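**Progress report, second period: short story collection "The Ferry Keeper's Winter" and its small-press edition**

Prepared by Csenge Dudás for the Flirkano Literary Fund
Attention: Gyula Kelemen, program officer

Dear Gyula,

Thank you for the extra two weeks for this report. I wanted to wait for the second quote from the printer before I wrote to you, and it came in September, later than they promised me.

## Where the manuscript stands

The collection now has 11 stories. In my application I wrote that there would be twelve, but I took out "The Salt Inspector" in the summer. I had rewritten it four times, and each time the ending became longer and weaker. I may come back to it one day for a different book. The total length has not suffered much from this, as the title story has grown and is now the longest piece in the collection.

Nine stories are finished and have been through the editor. The two others, "Takács Street" and "A Room With the Radio On," are in a second draft. My editor at Edix returned her notes on both of them last month. For "Takács Street" the notes are small: some repeated words, one scene where the reader can't tell who is speaking, and a question about the age of the younger brother, who is nine on one page and eleven on another. For the radio story she has asked me to think again about the first three pages. She feels that the story begins when the mother comes home, and that everything before it is me, the writer, clearing my throat. I was not happy to read this, but after some days I agreed with her. The new opening is half written.

## Language and translation

As you know, I write first in English and then make the Hungarian version myself. In the plan I gave the same number of weeks to each language. This was a mistake in my planning. The Hungarian version goes more slowly, not for reasons of vocabulary, but because I keep wanting to improve the story while I translate it, and then the English text must also be changed. I have now made a rule for myself that I note such changes on a separate list and look at the list only when the whole story is translated. Five stories are complete in Hungarian.

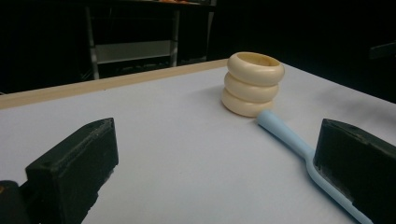
I have also asked a second reader to check the English for expressions that sound foreign without any purpose. In some places the foreign sound is wanted, for example in the letters that the ferry keeper writes to his daughter, and I have marked those passages so that they will be left alone.

## Production

Edix has confirmed a first printing of 800 copies, paperback, with flaps. We received quotes from two printers. The lower one was from Drulon, and the sample they sent had good paper but a cover that curled after a few days on my shelf. They have offered a heavier cover stock at a small additional cost, and we would like to accept this. The difference can be paid from the part of the grant reserved for design, where we have spent less than expected. Please tell me if you need a formal request to move the money, or if this report is enough.

The cover design is approved. It is dark green, with the title in plain letters and a narrow drawing of a rope along the spine. We had a long discussion about whether my name should carry its accent on the cover. It will.

The page proofs are not yet started, as the typesetter needs all stories at the same time. This is the main risk for the calendar, and it depends on me.

## Readings and sales before publication

I gave two readings in this period. The first was at a public library, where 67 people came, more than the room was prepared for. I read "The Glove Lender" in full and answered questions for half an hour. Several people asked whether the ferry is a real one. The second reading was in a bookstore and was much smaller, but the owner has agreed to take copies on consignment and would like to hold the launch evening. I have said yes in principle.

Advance orders through the publisher's page have reached 56. The target in my application was one hundred by the day of publication. A short notice in the Edix newsletter will go out when the proofs are ready, and I hope this will help.

One story, "Low Water," was accepted by a magazine and will appear in their winter issue. The fund will be named in the author's note. The magazine takes only first serial rights, so there is no difficulty for the book.

## Spending

The editor's fee is paid in full. The cover designer has received the first half and will invoice the second half when the spine width is final. Travel to the two readings cost less than I planned, as the library paid for my train. Nothing has been paid to a printer so far. The receipts are in the folder I shared with your office, in the order of the budget lines.

## Next steps

I will deliver the last two stories to the editor by the end of November. After this the typesetter needs four weeks, and I have kept two weeks for proofreading in both languages. The printing would then take place in February, one month later than in the original plan. I ask for your agreement to this change, and I can send a revised calendar on the fund's form if you wish it.

With kind regards,
Csenge Dudás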